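Vimix Releases Remote-Control Teaching Tool, Along With the Results It Didn't Like

Hijazi Lab test finds that more demonstrations helped less than expected

October – Vimix today released Sultum, a software tool that lets a person teach a robot arm a kitchen task by steering it from a desk. The company is also publishing the full log of its first trial, including the tasks the robot failed to learn.

Sultum works in simulation. An operator moves a hand controller, the simulated arm follows, and the software records every motion. Those recordings are then used to train the robot to do the task without help. Claims for this kind of teaching have run well ahead of the evidence, and Vimix says its own early sales material was part of the problem. Two statements from that material, "learns in minutes" and "no experts needed," have been withdrawn.

What the trial measured

Twelve operators took part, none of whom had steered a robot before. Each was asked to record 30 demonstrations of a single task, moving a bowl on a cluttered counter. Four of the operators dropped out before finishing, most of them citing sore wrists. The results come from the 8 who stayed.

After training on those recordings, the robot completed the task in 59 percent of attempts. When the objects were moved to places the operators had never used, the rate fell sharply. The exact figures for each layout are in the log.

"I would be careful with anyone who quotes you the 59 and stops there," said Nadine Ghanem, who led the trial for Vimix. "It is a simulated bowl on a simulated counter. We have not shown that any of this carries over to a real kitchen, and I don't want a customer to think we have."

Marta Pasichnyk, an outside reviewer hired to check the data, was blunter. "A lot of the recordings are people learning to use the controller," she said. "The robot then copies the hesitation. You can throw those recordings out, but somebody has to sit and watch them first, and that time never shows up in the brochure."

Her review took over 30 hours. Vimix has added that time to its published cost of the trial.

Inside the bowl task

Operators worked with an open two-finger gripper above a marble-patterned counter. The setup was kept messy on purpose – a stapler, a loaf of bread and a pair of spatulas share the surface with two bowls, one of them raised just below a finger of the gripper and the other resting on the counter. 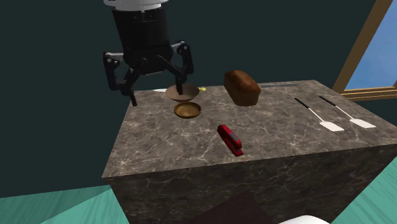 Availability

Sultum is available now to research groups and equipment makers. The trial log can be requested from Vimix without buying a license. A second trial, on a physical arm at the Vosberg test site, is planned, and Vimix will not state a success rate for real hardware until it is done.

About Vimix

Vimix makes software for recording and reviewing robot demonstrations.

Press contact: Beathag Moffat, Vimix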